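Sizing the extract: Dewanti Lubis on ventilation in small flats

Dewanti Lubis has spent most of her working life measuring how air moves through rooms.
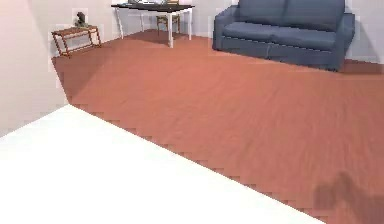 She trained as a building services engineer and now runs the airtightness desk at Priltex, where the bulk of the work is refurbished flats. The usual fault, she says, is in the ductwork. "The fan is rated on a test bench with nothing attached to it. Then someone fits a long flexible duct with two bends and expects the same figure at the grille."

At Nugroho Court, a block of 210 flats, her team tested each bathroom extract with a powered flow hood. Over 3 in ten failed at the first visit. Most were put right by replacing flexible duct with rigid and shortening the run. "We changed very few fans. The contractor had priced for changing all of them."

I asked about door undercuts. Lubis wants the gap measured after the floor finish is down. "A joiner trims the door to the screed, the carpet goes in, and the transfer path has gone. The extract then pulls from wherever it can, usually the riser."

She is cautious about humidity-controlled fans. The sensor sits in the fan body, often at ceiling height, and responds late in a cold room. She prefers continuous running at a low rate with a manual boost.

Her colleague Izzati Lumbantobing is rewriting the firm's commissioning sheet, which will record duct length and the number of bends beside each reading. It goes into use at the Burnside site in November.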